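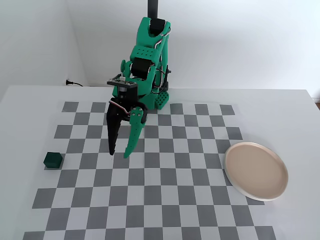 Uibo Tabletop Set: data card and recording rules

The Uibo set is a collection of short recordings of small-arm manipulation, made at the Hanville bench and released by Astow. It comes with the rules the recordings were made under, and the rules take up most of this card. Each episode is one attempt at one instruction, and most instructions are of the plain pick-and-place kind, such as moving the green cube to the plate. The cube and the plate go on opposite sides of the gripper at the start, so the arm has to travel across the checkerboard mat to finish. Other groups are welcome to record to the same rules and send their episodes in.

Version and date

This card describes the second release, dated 31/07/2018. The first release, from December, used looser start positions and should not be mixed with this one in training. If you have to combine them, keep the release field in the metadata and report results for each release separately.

Contents

Training episodes: 92
Held-out episodes: 40
Longest episode: 55 seconds
Operators: 6

Each episode folder holds the video, the joint positions, the commands sent to the arm, the instruction text, and a metadata file. Joint positions and commands share one clock. The video has its own, and the offset is written in the metadata. Apply the offset before you train on anything.

Rules for the table

1. Clear the table of everything the instruction does not need. Tools, cups, spare screws and tape go on the shelf.
2. The mat lies flat with no curled corners. Tape it underneath if it moves. Do not tape over the squares.
3. Objects may sit on the mat, on the bare table, or across the edge of the two. Do not line them up with the squares. Early episodes had every object centered on a square and models trained on them did badly anywhere else.
4. A container that is the target of a placement starts empty.
5. Keep power cords at the back, against the wall, out of the arm's reach.
6. Use soft, even light. Close the blinds on sunny days.

Rules for the arm

1. Start with the gripper open and clear of the table. Neither jaw may touch the mat or an object in the first second.
2. Check the wiring at the wrist before each session. Wires need enough slack for a full turn of the wrist motor, but a loop that can catch on a jaw is a fault. Stop and fix it.
3. Run the calibration script at the start of each session and again after any collision, even a light one. Save both results.
4. Hands stay off the table while the motors are powered. If an object has to be moved, end the episode first.
5. One person drives and keeps the stop switch within reach. A second person may watch but does not touch the controls.
6. If a motor is too warm to keep a finger on, stop for the day on that arm.

Labeling

Instructions are written in everyday words, one sentence each, and name objects the way a visitor would. "Put the green cube on the plate" is fine. "Relocate item A to zone 2" is not.

An episode is marked as a success only if the object is at rest in the target and the gripper has let go of it. An object leaning on the rim of a plate is a failure. A drop followed by a second grasp is a success with the retry flag set. Failures are kept in the set -- please don't delete them before sending episodes in. We have found them useful for training the success detector, and a folder of nothing but good runs gives a false idea of how reliable the arm is.

The operator does not label their own episodes. Where two labelers disagree, the episode is marked unclear and left out of the held-out split.

Known problems

Dark objects are underrepresented next to light ones. Most placements go onto flat targets, with very few into deep containers. The gripper command is logged as a fraction of full travel and was not rescaled after the jaw parts were replaced, so compare values within a session only.

Sending in episodes

Run the Seravach checker on your folder first. It looks for missing files, clock gaps and empty instruction fields. It does not look at the video, so watch each episode once at normal speed before you upload. Include the calibration files and a note on any rule you could not follow. Episodes with a note are usually accepted, with the note copied into the metadata.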